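3.2 Datengrundlage und Auswahl der Geräte

Für die Untersuchung wurden Desktop-Rechner betrachtet, die in öffentlichen Einrichtungen der Gemeinde Praltar nach dem Ende der regulären Nutzungszeit ausgesondert worden sind. Insgesamt lagen uns Inventareinträge zu 522 Geräten vor. Davon mussten 220 ausgeschlossen werden, weil in den Listen entweder das Jahr der Anschaffung oder der Grund der Aussonderung fehlte. Die übrigen Einträge bilden die Grundlage für die Auswertung in Abschnitt 4.

Die Einträge stammen aus zwei Quellen. Die erste ist das Verzeichnis der Schulverwaltung, das seit längerer Zeit mit dem Programm Tutel geführt wird. Die zweite Quelle sind die Übergabeprotokolle der Firma Tkachuk, die im Auftrag der Gemeinde die Abholung übernimmt. Beide Quellen benutzen nicht dieselben Kategorien. So kennt das Verzeichnis nur die Angabe »defekt«, während die Protokolle zwischen Netzteil, Datenträger, Arbeitsspeicher und Hauptplatine unterscheiden. Wir haben deshalb die feinere Einteilung übernommen und die gröberen Angaben, soweit es möglich war, nachträglich zugeordnet. Wo keine Zuordnung möglich war, wurde der Wert »unbestimmt« gesetzt.

Ein Teil der Aussonderungen ist nicht durch einen Defekt begründet, sondern durch eine zu geringe Ausstattung. Diese Fälle sind für unsere Fragestellung besonders wichtig, denn bei vielen Geräten lässt sich der Arbeitsspeicher mit geringem Aufwand erweitern (Abb. 3). Ob eine solche Erweiterung vor der Aussonderung geprüft wurde, geht aus den Unterlagen in der Regel nicht hervor.

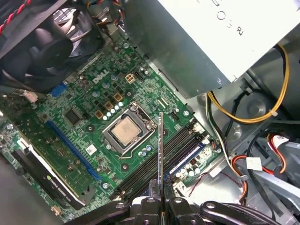

Arbeitsgruppe Nutzungsdauer und Beschaffung · Institut für Kreislaufwirtschaft
Abb. 3: Speichermodul über den Steckplätzen einer Dell-Hauptplatine in einem geöffneten Desktop-Gehäuse.

Zur Ergänzung der Inventardaten wurden im August schriftliche Befragungen durchgeführt. Angeschrieben wurden alle 34 Einrichtungen, aus denen Geräte im Datensatz vertreten sind; 29 haben den Fragebogen vollständig zurückgesendet. Gefragt wurde nach der Zuständigkeit für die Beschaffung, nach der Art der Finanzierung und danach, wer über das Ende der Nutzung entscheidet. Die Antworten zeigen, dass diese drei Aufgaben oft bei verschiedenen Stellen liegen – ein Umstand, der auch in der Literatur zur öffentlichen Beschaffung beschrieben wird.

Als Nutzungsdauer gilt im Folgenden die Zeit zwischen der Inventarisierung und der Abmeldung im Verzeichnis. Diese Definition hat zwei Schwächen. Erstens werden neue Geräte manchmal erst Monate nach der Lieferung inventarisiert. Zweitens bleiben abgemeldete Geräte gelegentlich noch als Reserve im Haus, vor allem im Ortsteil Fluvov, wo die Abholung nur zweimal im Jahr stattfindet. Beide Effekte führen dazu, dass die tatsächliche Dauer eher unterschätzt wird. Eine Korrektur wurde nicht vorgenommen, da für die Größe der Abweichung keine zuverlässigen Angaben vorliegen.

Nicht berücksichtigt sind tragbare Computer und Geräte, die im Rahmen von Leasingverträgen genutzt wurden. Bei den letzteren ist das Ende der Nutzung durch den Vertrag bestimmt und sagt über den technischen Zustand wenig aus.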